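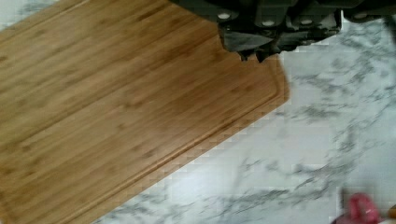 Call for Participants: Household Cutting Board Wear and Cleaning Study

Utine Materials Testing, Drernthorpe laboratory

Reference: Panel 251

Utine is recruiting 58 households for a study of how kitchen cutting boards change under ordinary use. Participants use a supplied board at home, keep a short log, and return the board for measurement. The study begins in November and is carried out with the Flistov bench protocol for surface roughness and moisture uptake. Results will be used to revise the care instructions supplied with boards and to set the number of wash cycles in our laboratory wear test.

Background

Laboratory wear tests apply a fixed load, a fixed blade angle and a fixed wash cycle. Home use is less regular. A board may be used several times in one day and then stand for a week. It may be rinsed on one face only, oiled often or never, and stored flat, on edge or in a rack. These differences affect warping, splitting along glue lines and the depth of knife scoring. The existing data on them come mostly from returned goods, and returned goods overstate failure. A panel of households using boards of known starting condition will give a better baseline.

Who can take part

You may apply if you:

are 18 or older and prepare food at home at least four days a week;
live within the Drernthorpe delivery area or can collect from the Lund Street counter;
wash boards by hand, or are willing to do so for the length of the study;
have room to store the board upright with air on both faces;
have not worked for a manufacturer or seller of kitchen goods in the past two years.

Only one person per household may register, but anyone in the household may use the board. Households with a nut allergy should say so on the form, and will be assigned mineral oil only. Left-handed applicants are encouraged to apply, as scoring patterns differ and the last panel had too few.

What you will do

The home period is 100 days. You will receive one board, one bottle of oil if your group requires it, and a log booklet. Boards are assigned by group and cannot be exchanged for another material or size. The groups cover bamboo, maple and beech, with and without a juice groove.

During the home period you will:

Use the supplied board as your main board for vegetables, fruit, bread and cooked meat. Raw meat and raw fish must be cut on another board.

Record each day of use in the log. An entry takes less than a minute and covers the foods cut, the type of knife, the washing method and where the board was left to dry.

Apply oil on the dates printed in the booklet, if you are in an oiled group. Do not oil the board at other times.

Complete the flatness check every Monday using the straightedge and feeler card provided. Write down the thickest leaf that passes under the straightedge at the center.

Report any split, raised grain or loose strip within 2 days of noticing it. Stop using the board if a splinter comes away.

Do not sand, bleach, stain or mark the board. The serial number is on the underside near one corner and must remain readable.

Visits

There are two visits to the Drernthorpe laboratory, one at the start and one at the end. The first takes 45 minutes and covers consent, the log and the straightedge check. At the second you return the board and answer a short questionnaire. Evening appointments are available until 7:30 p.m. The building has step-free access from the parking lot.

Payment

Participants receive $251 in total, paid in two parts: $100 after the midpoint log is received and the balance when the board and completed booklet are returned. A participant who withdraws before the midpoint is not paid but keeps no further obligation except return of the board. Boards are sectioned after measurement and cannot be given back.

Data and consent

Log entries are stored under the panel number, separate from names and addresses. Contact details are deleted once final payment has cleared. You may withdraw at any time without giving a reason.

How to apply

Ask for the Panel 251 form at the Lund Street counter or through the Utine participant page. The form asks for household size, the boards and knives you now use, how you wash them, and whether your water is softened. Incomplete forms are returned once for correction. Applicants are placed by group until each group is full, and those not placed go on a reserve list unless they ask to be removed.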